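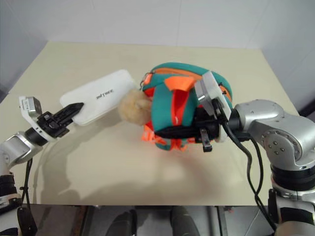 The two-armed robot at Samen's workshop, with a white box at its left gripper and a padded bag at its right.

Samen has recorded 730 demonstrations of its robot handling a bag and a box. The company's head of training, who agreed to talk on condition that we leave out names, calls that "a decent start." I asked what it was the start of.

"Of the robot doing it alone," she said. "Right now a person is doing it, through the robot. I don't hide that from visitors."

Some companies do. Anyone who has sat through a few product videos will know the feeling of finding out late that a human was driving. At Samen the driver sits at a desk with a pair of hand controls, and the arms on the other side of the room copy what the hands do. Every movement is saved along with the view from the robot's head. Later, software is trained on the lot.

The teal and orange bag is a favorite of hers. It is padded, it has straps that spill onto the table, and a beige pom-pom hangs off it. "A box keeps its shape," she said. "With a bag, you grab it and now it's a different bag. I want operators to deal with that, over and over, so the model sees how people deal with it."

And does the model learn it? She took a while over that one. In February the team ran 185 trials without a driver, and the robot got through 41 of them from start to finish. I said that sounded low.

"It is low. A lot of the failures are the same failure. The gripper closes on a strap and the software thinks it has the bag."

Couldn't they just record more? That is the usual answer in this business, and I have heard it from people with far worse numbers. She was less sure. A batch made by tired operators set them back, she said, and they threw it out. They also tried guiding the arms by hand — standing beside the robot and moving it like a stiff puppet — and dropped the idea after 2 sessions.

"Your own arms get in the camera's view. Then you've taught it that a person is always standing there."

The next test is planned for Brurilau, a returns warehouse run by Jander, where the objects won't be picked by the people who did the training. I asked whether a driver would be on hand. Yes, she said, at first. How long is "at first"? The contract doesn't say.

Benítez, the firm that supplies the hand controls, is already advertising the trial as "autonomous handling." I read her the line from its brochure.

"I wouldn't have used that word," she said. "You can print that."

Mar 15, 2019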